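The Sorry-Not-Sorry Index: How Local Politicians Take It Back
Term project report, Introduction to Political Communication
Submitted April 19, 2020

1. Where the question came from

Every politician eventually says something true about a colleague by accident. What follows is the walk-back, and our group wanted to know if walk-backs have a shape. National figures were out of reach (they have staff for this), so we settled on the town council of Fornenstead and its smaller, angrier neighbor, Jatby. Both towns post their minutes online, and both have councils that have been feuding over the Skaltwood bypass for longer than any of us has been able to vote.

Our working question was simple: when a council member takes back a public remark, what gets taken back? The words, the tone, or just the part that made it into the paper?

2. Materials

We read the minutes of 167 meetings. We would like this noted. Minutes are written by someone whose main aim is that nothing should appear to have happened, and it takes a while to learn the dialect. "A lively exchange followed" means shouting. "The member clarified" means the member was asked to by a lawyer.

From these we pulled every passage where a member corrected, softened, withdrew or "placed in context" an earlier statement. We also used the letters page of the Skaltwood weekly, mostly to find out what the minutes had left out.
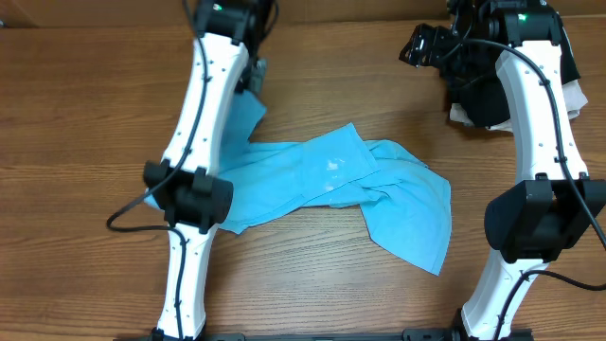
Light blue cloth on the wood tabletop, between the two white arms.

3. Coding

Each passage was coded by two readers working separately, who then met to compare and argue. We started with a scheme of 8 categories borrowed from the course reader. Most of them turned out to be useless for a town council. There was one called "mortification," meaning a full confession with a request for forgiveness, and it sat empty all term. We kept it in the spreadsheet out of respect.

The categories that filled up were these:

Clarification. The remark was fine but the listener was not.
Relocation. The remark was made in a personal capacity, from the council chair, during a council meeting.
Promotion. The member praises the insulted person so heavily that the praise becomes a second insult.
Fatigue. The meeting was long.

Relocation gave the most trouble. One reader counted any use of "speaking as a private citizen," while the other wanted proof that the member had meant to leave office for the length of a sentence. We went with the first reading and moved on. 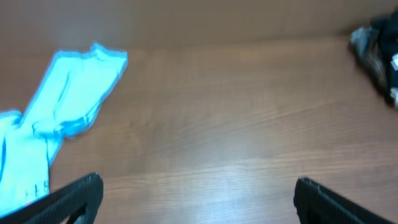
The budget season distorts everything, so we coded it apart. In June both councils vote on road money, and members who have been rude since winter become suddenly fond of each other. A Jatby member who had called the Fornenstead delegation "a choir of invoices" described them before the vote as valued partners with a deep understanding of cost. We filed this under Promotion, after a discussion.

4. What we found

Clarification was the most common type in both towns. Over half of all the passages fell there, which surprised only the member of our group who had predicted otherwise in writing.

The towns differed in timing. Fornenstead members usually waited until the next meeting. Jatby members often corrected themselves in the same session, sometimes before the other side had finished being offended. Our best guess is that Jatby's meetings are better attended. A member with neighbors in the folding chairs has less time to think it over.

Party did not seem to matter. Distance from the next election did, a little, though with 2 elections in our period we are not going to lean on it. 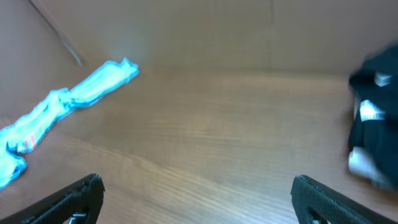
Wood-grain surface with the beige wall behind.

5. Problems

The minutes are summaries, so what we coded was often the clerk's idea of an apology. We asked for audio. Fornenstead said the recordings were being reorganized, and Jatby sent us a parking map.

We also planned to run the passages through Jacquet, the text-sorting tool the department has a license for. Jacquet labeled almost everything "neutral – administrative," including a threat to resign. We did the rest by hand.

6. If someone picks this up next year

Get the audio first. Drop mortification. Add a category for the member who repeats the insult in full in order to withdraw it – we found several and had nowhere to put them. The spreadsheet is in the course folder, second tab, and the color coding in column F means nothing.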